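Checking the cables first, and other habits from a year with one picking arm

It is now almost one year that I look after the small picking arm in our warehouse, and several people wrote to me after my last post to ask how the daily care is done. I am not an engineer by school. I came from the packing tables and I learned this work from the manual, from mistakes, and from the support line of Cernov, who built the cell for us. So please read this as the notes of a person who keeps one machine alive.

The cell stands at the end of the Flirkillow line. It takes stationery items from cartons and puts them on a white table, where the label is read and the order is made complete. We have 157 different articles in it at the moment. Most are boxes of pens, glue, tape and such things, and many of them come in plastic wrapping, which is the reason for half of my work.

I begin at six in the morning, before the line is switched on. The arm is parked in the service position and the key is in my pocket. First I look at the wrist from below with a torch. The cables have their connectors there, close to the fingers, and this is in my opinion the weak place of the whole design. When the arm goes deep into a carton, the connectors go in with it. In spring we had a fault that came and went for two weeks. The arm stopped with a message about lost communication, then it ran again for hours as if nothing had happened. I changed a cable, I changed the network switch, I even blamed the heating. At the end it was one connector which had turned itself loose by less than half a turn.

Since that time I put a thin line of white paint on each new connector, from the moving ring to the fixed part. If the line is broken, the ring has moved. I check it with the eye and then with two fingers, and I never use pliers. The man on the telephone told me that more of these are destroyed by pliers than by vibration, and I believe him.

After the cables come the fingers. I wipe them with a cloth and a little alcohol, because the dust from the cardboard makes a film and then the wrapped boxes slide. The small screw at the hinge joint I test with the correct screwdriver, only to feel if it holds. I do not tighten it every day. I did this in the beginning, and I wore out the head of the screw and had to wait for a new one from Marras.

Then the line is switched on and I run the grip test with real goods. I prefer to do it with the shiny boxes, as they are the difficult ones.
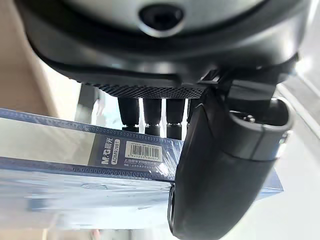

Finger against the wrapped M&G box, ADM929BT, with the connectors just above the top edge.

What I look at in such a moment is the distance between the connectors and the goods. The height of the grip is set for each article in a table, and the person who made our first table had only measured the articles standing straight. A box that lies at an angle comes up higher on one side. Now I have added a few millimetres for all the wrapped boxes, and I watch the first picks of a new article with my hand near the stop button - not on it, but near.

The second thing is the force. Our controller gives it as a number without a unit, from zero up to 300, and I have never found a person who could explain to me what the number means. For wrapped boxes I use 33. With more than this the plastic gets a fold under the finger, and if the fold is at the barcode the scanner refuses the box. With less, the box turns in the grip when the arm accelerates. I wrote the value on a piece of tape inside the cabinet door, together with the date when I changed it last. It is a simple thing, but my colleague from the late shift has stopped changing it back.

The glare from the wrapping was another problem. We had a strong lamp directly over the table, and the label reading failed many times in one shift. I moved the lamp to the side, so that the light comes flatter, and I made the exposure shorter. Lanedel sells a special filter for this and I asked for the price, but first I want to see how far I come with the lamp.

Once in the month there is the longer service. I take off the finger, clean the joint, look for play, and put it back with the torque from the manual. The controller counts the hours and shows a yellow triangle at 2999, and then the grease in the wrist must be changed. I did it for the first time in June and needed the whole afternoon, mainly because I had put the cover screws in one cup and they are of two lengths. Next time I will use two cups.

If you have the same kind of cell and a different way to protect the connectors, please write to me. I am thinking of a short sleeve from soft rubber, but I am afraid that it will catch on the carton edge, and I also would not see my paint lines any more. Perhaps a transparent one exists. I will ask at Cernov when they come for the yearly inspection.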